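Food Waste in Shared Student Kitchens
Project report, Home and Consumer Studies, Ulgate College

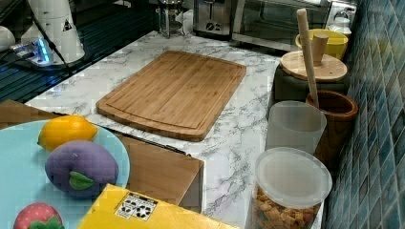
1. Introduction

In the first year of our program we live mostly in shared houses, and many of us cook for ourselves for the first time. Our group noticed that the bins in these kitchens are full of food that could still be eaten. We wanted to know how much is thrown away and which kinds of food are lost most often.

2. Method

We chose two student houses, Dondthorpe and Tangen. In total 17 students took part. Each kitchen got a small scale and a paper form on the fridge door. For five weeks, starting in February, the students weighed all food before they put it in the bin and wrote down the weight in grams, the kind of food and the reason. Peels, bones and coffee grounds were not included.

After the first week we changed the form. The word "old" was used for too many different things, so we divided it into "past the date," "moldy" and "did not look nice."

3. Results

The average waste in Dondthorpe was 1167 grams per week for the whole kitchen. In Tangen it was 1550 grams. Bread was the largest group in both houses, and then cooked rice and pasta. Fruit and vegetables came after this, mostly salad leaves and soft berries. Lemons were almost never thrown away, but half lemons were.

The most common reason was "cooked too much." We expected "past the date" to be first, but it was only third. Several students told us that they do not know how to measure rice for one person - they fill the pot and hope.

In Tangen each student has a separate shelf in the fridge. In Dondthorpe the lower shelf is for everybody, and food placed there was usually eaten by the next evening. We think this can explain a part of the difference, but the houses are also not equal in size.

4. Problems

Some forms were not complete, especially in the exam week. It is also possible that students wasted less because they knew about the scale. We had planned a third house, Nimwood, but its kitchen was closed for repair until May.

5. Suggestions

We suggest one shared shelf in every student fridge, and a measuring cup with a line for one portion of rice. Bread should be sliced and frozen on the day it is bought. The next group could repeat the weighing in Nimwood with the new form.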